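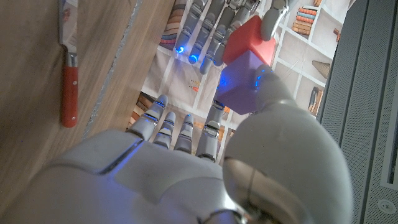 Nkechi Ogbonna
Play Materials Coordinator, Drivcombe

We are looking for adults to join our block building sessions in October. The sessions are part of Stimen, our project on small colored blocks and the printed sheets that come with them. We want to learn which building tasks are easy to follow and which ones need better instructions.

What you will do

You will sit at a table with a set of blocks and build small stacks, for example a red block on top of a purple one. After this you will work with a printed sheet and place the blocks on it. Between the tasks we ask you some short questions -- there are no wrong answers. One session takes 80 minutes, with a break in the middle.

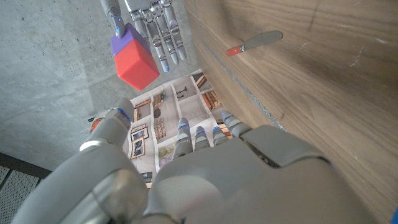
Who can take part

You must be 18 or older and able to read simple English. Experience with building sets is not necessary. Please tell us before the session if you have difficulty seeing the difference between colors. You are still welcome, but we will prepare another set for you.

What you receive

Each participant receives 100 dollars after the second session. We have 222 places in total, and parking is free behind the building.

How to apply

Write to Nkechi Ogbonna at the Drivcombe front desk and put the word Stimen in the subject line. Please include your age, the hours that suit you -- morning or afternoon -- and a phone number. We answer every message.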